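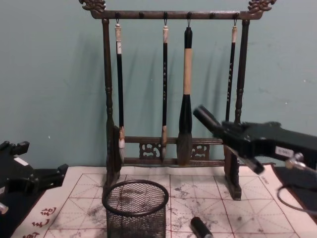 Cadstead Covered Inkstone, Medium

$139
Ships in 2 business days
Sold by Vustura Writing Supply

24 shares | 6 comments

The Cadstead is a flat, round inkstone with a fitted stone lid. It is cut from a fine-grained gray slate and is meant for people who grind their own ink from a stick and write most days. It holds enough ink for a practice session with a medium brush. The lid keeps the ink from drying out if you have to get up for a phone call or a meal.

We have carried this stone in the shop longer than any other. The shape has changed once in that time. The older version had a square outer edge that chipped if it was knocked against a faucet, and the current one is rounded over. The grinding surface is the same.

Who it suits

Most people who buy the Cadstead already own a starter stone from a boxed set. Those small stones are fine for learning how to hold an ink stick, but many are pressed from stone powder and resin, and they go smooth after a few months of use. Once the surface is smooth the stick slides around and you get pale gray water no matter how long you grind.

A natural slate surface has a fine tooth to it. You can feel it with a fingertip when the stone is dry, a little like the back of an unglazed tile. That tooth is what takes the ink off the stick. A coarser stone works faster and gives a grainier ink. The Cadstead sits toward the fine side, so it takes some patience and gives a smooth black.

If you only use bottled ink, you don't need this stone. A plain ceramic dish costs a few dollars and washes up more easily. We stock those too.

Details

Material: natural slate, base and lid
Shape: round, flat grinding area with a shallow channel at the edge
Weight: 20 oz with lid
Finish: grinding surface honed, outside lightly waxed
Feet: none, the underside is flat
Packed in: plain cardboard box with molded paper inserts
Care card included

The color varies from stone to stone. Most are an even dark gray. A few have a lighter band or a faint green cast, and we don't sort for this. If you have a strong preference, write it in the order notes and the packing room will look through what is on the shelf that day. They can't always match a request.

Small mineral lines are normal in slate. A line you can see but not feel makes no difference to the ink. Every stone is checked by hand for lines you can feel, and those are pulled.

Before first use

The wax on the outside is there to keep fingerprints off, and a trace of it sometimes ends up on the grinding surface. Wash the stone in warm water with your hand or a soft sponge. No soap is needed. Let it air dry.

Then grind a small amount of ink and throw it out. This first batch picks up any leftover dust from honing and may look dull on paper. The second batch should be normal. If water still beads on the surface after this, there is wax left on it, and another warm rinse will take care of it.

Grinding

Put a small puddle of clean water in the middle of the stone. A half teaspoon is plenty to start. Stand the ink stick upright in the water and move it in slow circles, using the full flat area so the stone wears evenly. Light pressure is enough. Pressing hard heats the stick and breaks off small bits that you will later find in your brush.

Keep going until the ink leaves a track behind the stick that closes slowly. Test it on a scrap of the same paper you plan to write on. Add water a few drops at a time if it is too thick. If you need a larger amount, grind a thick batch, push it into the channel, and start again with fresh water in the middle.

Twenty minutes is a normal grinding time for a full stone of dark ink. For thin ink, or for notes and small characters, you will need much less.

Dry the end of the stick with a tissue when you are done. A stick left standing in ink will glue itself to the stone, and pulling it off can take a flake of the surface with it. If it does happen, lay a wet cloth over both overnight and the stick should come away.

Cleaning

Rinse the stone the same day. Dried ink contains glue, and layers of it fill the tooth of the slate. Cool or lukewarm water is fine. Do not use boiling water on a cold stone.

For ink that has dried on, fill the stone with water, put the lid on, and leave it for an hour. Wipe with a soft sponge. Steel wool, scouring powder and the green side of a kitchen sponge all scratch the surface and should be kept away from it. Do not put the stone in a dishwasher.

Always dry the rim before closing the lid for storage. A wet rim under a closed lid can stick, and in a humid room it can grow mold from what is left of the glue. Putting a strip of paper between the two parts is a simple way to avoid this over the summer.

After a year or more of regular use, the surface may feel slick. The Clirker dressing stone, sold separately, brings it back. Wet both stones, rub in small circles for a minute, and rinse off the gray slurry. Do this as seldom as you can.

What goes with it

Ink sticks: pine soot sticks give a cooler, flatter black and oil soot sticks give a warmer one with some shine. Both work on this stone. Cheap sticks that contain grit will scratch it. If a stick makes a scraping noise, stop using it.

Water dropper: any small one will do. The Van der Merwe brass dropper is the one we use at the shop table, and it gives one drop at a time without drips down the side.

Brushes: rinse them out before the ink dries near the ferrule end of the hair, reshape the tip, and hang them point down. A rack with pegs along a top bar takes up less room than it seems to and keeps the hair off the table. Brushes stored upright in a jar while wet hold water at the root, and the hair loosens over time.

Felt: the stone has no feet and will mark a bare table. Set it on felt or a folded cloth.

Shipping and returns

Orders placed before noon go to packing the same day. Shipping is free in the lower 48 states when the order includes a stone. Alaska and Hawaii are charged at the post office rate, shown at checkout.

Unused stones can be returned within 20 days for a full refund. Once a stone has had ink on it we can't take it back unless there is a fault. Faults include cracks, a lid that rocks on the base, and lines in the grinding area that catch the stick. Send a photo to the shop address with your order number and we will answer with a label.

If the box arrives crushed, please open it and check the lid first. The lid edge is the thinnest part. Replacement lids are cut to fit a given base, so we replace the full stone in these cases and do not send lids alone.

Stock note

The large size is out until January. The medium is in stock. The small size has been dropped, and we don't expect to bring it back.

6 comments

tealeaf_m
Bought this to replace a student stone. Much better black, takes longer. The lid fits well.

R. in Dayton
Mine has a light stripe across one side. Doesn't affect anything. I like it.

Nokuthula Molefe
Does the channel hold enough for large characters? I write on full sheets and run out fast with my current stone.

Vustura Shop
Nokuthula, for full sheets we would suggest the large size, or grinding a couple of batches ahead into a covered dish. The medium channel is shallow and a big brush will empty it in a few dips.

Nokuthula Molefe
Thanks. I'll wait for the large.

hgw
Heavier than I expected, stays put on the felt. Care card says not to use soap and I did before reading it. Rinsed it a lot and it seems OK.

24 shares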